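Review: the Prernano Good Practice Kit for hand-held gripper work

I have been putting off writing this one, partly because I wanted to live with the kit through a full season and partly because it is hard to review a binder and make it sound like anything you'd want to spend an evening with. But I have used it since December, I have spilled coffee on it, I have argued with it out loud, and I think I'm finally ready to say that I like it very much – with a few grumbles, which I'll get to.

What you get for your money is a ring binder of rules (Prernano calls them "house standards," which I find rather charming), a stack of laminated cards meant to hang near the work, and a pad of sign-off sheets. The rules cover people wearing or holding the gear: straps, cables, head units, marker cubes, breaks, and who is allowed to walk where while a recording is going on. If you have ever looked for something like this, you'll know that most published guidance is written for big arms behind fences, and there's precious little for a person with a gripper in each hand.

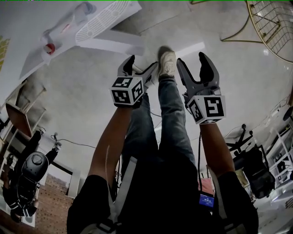
My favorite chapter by a mile is the one on cables. It asks you to put on all your gear, then sit, stand, reach up high, reach down low and turn both ways before you're allowed to start, and to re-route anything that catches or tugs. It sounds fussy, I know! The first week I timed it and sighed a lot. By the second week I was doing it without the card, and I still do. The chapter on harnesses is nearly as good, and it has a lovely plain sentence that I've taken to repeating to newcomers: "If you are adjusting it every few minutes, it does not fit you."

The marker section is short and sensible. Keep the printed faces clean, don't put your thumb on them, don't set the tool down on them, and swap out any cube with a scuffed corner. I'd have liked a word about shiny floors and glare, which can cause us no end of trouble, but perhaps in the next edition.

Now for the grumbles. The chapter on shared rooms was plainly written by someone with a great deal of space. It wants 2 marked lanes, one for people in gear and one for everybody else, and it wants chairs, bags and drinks kept out of both. I agree with every word of it in principle, and I'd still love to meet the person whose room has places for all that.
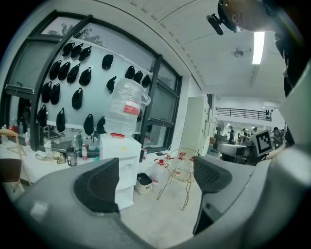
Page last changed: June 13, 2020

Signe Vik, who trained me years ago and has strong feelings about paperwork, read the same chapter and told me to stop whining and buy a roll of tape. So I did, and we now have one lane instead of two, and I have to admit that it helps. The kit lets you write down a local exception like that, as long as you sign it and look at it again later, and I think that's a generous and grown-up way to write a rule.

The other grumble is the numbering. Rules run straight through from 1 to 514 with no regard for chapters, so you end up saying things like "check 13 before you go on" to a person who has no earthly idea what 13 is. (It's the one about long hair and head straps.) The index helps some, but it's in very small type, and I was flipping pages with my reading glasses on my forehead more often than I'd like.

I have also tried the Statis handbook, and it's cheaper and a good deal thinner. It's fine for one person working alone. It has next to nothing on bystanders, though, and I wouldn't hand it to a group. The Dremar cards are prettier than either and they wipe clean nicely, but they're only cards, and sooner or later somebody asks you why and you need the binder.

Would I buy the Prernano kit again? Yes, happily. Go for the ring-bound version over the glued one, so you can pull out a chapter and pass it around, and order an extra pad of sign-off sheets while you're at it. Ours ran out much sooner than I expected, and the refill took ages to come.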